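**Progress report to the Nidari Fund, October**
Prepared by Constanza Alarcón, Avivau tenants' repair scheme

The grant was meant to cut the wait for small repairs in the Cheng Street flats. The headline number looks good and I don't trust it. Our contractor, Jitell, closed 300 jobs this quarter. When I rang tenants from the closed list, 20 of them told me the job had been marked done after a visit where nothing was fixed. Jitell calls these "first attendance complete". I call them open, and I have asked for them to be put back on the books.

Spending is on track, if you accept the invoices as they stand. I don't yet. One bill for £800 covers "sundry fittings" with no addresses against it, and I have held payment until we get a proper list.

The new booking line opened in the spring and was supposed to take the load off the office. Calls to the office have not dropped. Older tenants still come in person, and the line shuts at 2 pm, when most working people can't ring anyway. Jitell says longer hours would need more staff - we were told at the bidding stage that they were included.

Kitchens remain the largest group of complaints, mostly hinges, runners and sink seals.

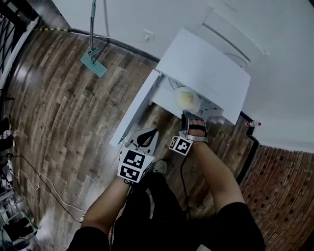
Will the waiting time come down by the end of the grant? Probably a little, but I would not promise the target in the bid until the reopened jobs have been counted.

Before the next payment I would like the fund to agree that a job only counts as closed once the tenant has signed for it. Jitell has objected to this twice, both times by phone. I have asked for the objection in writing.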